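# Re-covering a shared worktop: whose approval is required, and what finish is suitable?

**Posted in: Premises and Shared Facilities**
**Tags:** worktops, surfaces, consent to alter, reinstatement

**Findby Tenants' Liaison**

I write on behalf of the occupiers of a first-floor unit at Stonmont, a converted warehouse let in parts to small firms and clubs. The unit contains a number of fixed worktops which were installed by the landlord before the present lease began. Several of them have a plain white surface which has become marked through ordinary use. The marks are faint and grey, and the usual household cleaners have made no difference to them.

The occupiers wish to have the tops re-covered at their own expense. Before they do so, we should be grateful for guidance on the following matters.

First, the lease states that the tenant "shall not alter, cut or remove any landlord's fixture without prior written consent". It is not clear to us whether laying a new covering over an existing top amounts to an alteration. The top itself would remain in place and would not be cut, although we understand that the old surface would need to be rubbed down so that the adhesive will hold.

Secondly, the lease requires the unit to be handed back "in no worse condition than at the date hereof, fair wear and tear excepted". If the marks are fair wear and tear, the occupiers may be under no duty to do anything at all. They would nevertheless prefer to act, as the appearance of the tops has been raised at two successive inspections and is likely to be raised again in October.

Thirdly, we have received one quotation, from Väisänen, in the sum of 2,000 pounds for a bonded sheet covering to all of the tops, or 3,000 pounds if the edges are to be finished as well. We have no means of judging whether the edges need to be included. The firm's letter says only that it is "advised".

The top nearest the door may be taken as typical of the condition of the rest.
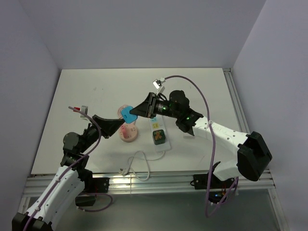

*White worktop at Stonmont, showing faint grey scuffs on the surface.*

The managing agent, Ristano, has been asked informally for its view and has replied that it would "not expect to object". We do not know whether that may be relied upon. Any advice on the form in which consent should be sought would be welcome, as would the experience of other tenants who have dealt with a similar clause.

*Posted May 14, 2024*

---

**Aarne Juntunen**

The three matters are connected, and it would be sensible to deal with consent before anything else.

**Consent.** The word "alter" is not given a special meaning in most leases of this kind, and you should check the definitions at the front of yours to see whether it has been given one. In its everyday sense it is wide enough to include a permanent covering, particularly one which is glued down and which requires the existing surface to be rubbed back. A loose mat or a covering that can be lifted off without trace would be a different matter. I would therefore proceed on the footing that consent is needed.

The reply from the managing agent should not be treated as consent. It is an expression of what the agent expects, and your clause asks for consent which is both prior and written. It is also necessary to establish whether the agent has authority to give consent in the landlord's name. In some cases the agent may approve minor works up to a stated value, and anything above it must go to the landlord directly. Ask Ristano to confirm the position in writing.

Your application should contain:

- the address of the unit and the date of the lease;
- the number of the clause under which consent is sought;
- a short description of the work, including the name of the product and the method of fixing;
- a plan or sketch showing which tops are affected;
- a copy of the contractor's quotation and evidence of its insurance;
- the proposed dates, and the hours during which work will take place;
- a request that the landlord state whether the covering must be removed at the end of the term.

The last item is the one most often left out. If consent is given without any mention of reinstatement, the landlord may later ask for the covering to be taken off, and taking off a bonded sheet is likely to damage the top beneath it. The cost of replacing a fixed worktop can easily be greater than the cost of the original work. A single sentence in the letter of consent, to the effect that the covering will become part of the landlord's fixture and need not be removed, will settle the point.

**Condition.** Whether a mark is fair wear and tear depends on how it was caused. Light scuffing from ordinary and reasonable use would normally fall within the exception. Burns, deep cuts and stains from spilt chemicals would normally not. If a schedule of condition was attached to the lease, compare it with the present state of each top. If there was none, make a dated record now, signed by someone who attended the inspection, and keep it with the lease.

I would add that an inspector's remark on appearance is not the same as a notice of breach. Please look again at the two inspection reports. If the tops are listed under "observations" and no action is required by a given date, the occupiers are free to wait. They may find that a stronger cleaning product, tested first on a small area out of sight, gives an acceptable result at very little cost.

**Edges.** I am not able to comment on the quotation itself. As a general rule, an unsealed edge is where a bonded sheet first begins to lift, and water is the usual cause. For tops near a sink I would include the edges. For tops which are kept dry the case is weaker, and you might ask the firm to price them separately.

---

**Stonmont Unit 27**

We had ours done two years ago and it has been satisfactory on the whole. Consent took 40 days to arrive, so please allow for that.

The one difficulty was the smell of the adhesive. It was noticeable in the corridor for some time and complaints were received from the neighbouring unit. I would recommend that notice be given to the adjoining occupiers and that the windows be left open where this can be done safely.

We did not include the edges. One corner has since lifted and has been stuck down again.

---

**Findby Tenants' Liaison**

Thank you both for these replies, which have been passed to the occupiers.

The inspection reports have now been looked at again. In both cases the tops appear under "general remarks" with no date for action. The occupiers have decided to apply for consent in any event, using the list given above, and to try a stronger cleaner in the meantime.

Ristano has confirmed in writing that it may not give consent itself and that the application must be addressed to the landlord. Väisänen has been asked for a separate price for the edges of the two tops beside the sink.

Could the occupier of Unit 27 kindly say whether the landlord's letter made any mention of reinstatement?

---

**Stonmont Unit 27**

It did. The covering may stay, provided that it is "sound and securely fixed" when the lease ends. I can send a copy of the wording through the building office if that would be of use.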